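I want to write some posts about the trial of the former jail officer in Clastham, because I sat in the courtroom for 5 days and the short news items leave out a lot. I am not a lawyer. If I use a wrong word, please correct me.

The charge was misconduct in office and assault. A man in the county jail was held against a wall with his hands cuffed and his arm was broken. The jail's own report said he fell. The jury found the officer guilty on both counts.

What I did not understand before: the state had to prove that the officer acted as an officer, using the power of his job. The defense spent almost a full morning on this. They said he acted "outside his training", so it was a private act. The jury did not accept it.

The report was 112 words long. The prosecutor read it aloud, slowly, and then she played the hallway video without sound. I have read many reports in my work (I translate for an insurance office) and I will remember this one.

The video almost did not exist. The jail keeps recordings for a limited time and the family's request was first sent to the wrong office on Maldonado Street. A clerk noticed and forwarded it. The judge mentioned this, very dryly.

Sentencing is set for 24th February. The hearing is open, but you must pass security, and the line was long every morning. Bring an ID and leave your pocket knife at home. One man in front of me lost his.

Some people ask me if he will go to prison. I don't know. The state asks for prison, the defense asks for probation and 200 hours of community service. The judge can also order him to pay the medical costs.

The county has already paid the family 3,000 dollars for "property and inconvenience". This was before the trial and it is separate from the civil case, which starts in June. I had to ask two times to be sure I heard the amount correctly.

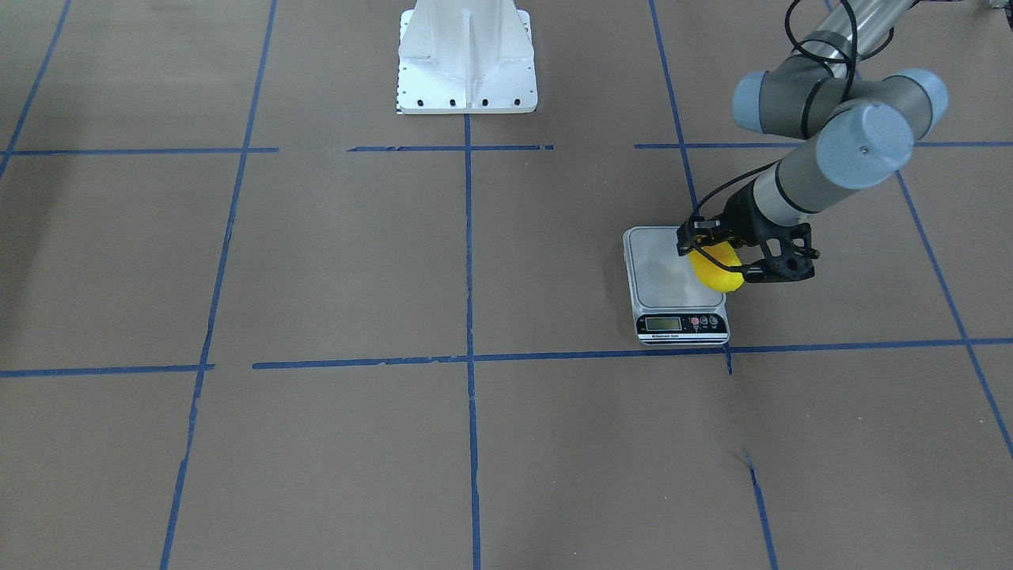
Something yellow, almost on the kitchen scale.

To the person who asked about transcripts: you order them from the court reporter and you pay by the page. The verdict form is free at the clerk's window. I scanned mine and put it in my Gridby folder, the link is in my profile.

Also, the local site Prosto wrote that the verdict came "within minutes". No. The jury went out before lunch and came back when it was already dark - I was there, my parking had expired.

I will go to the sentencing if I get the day off, and post again in the evening.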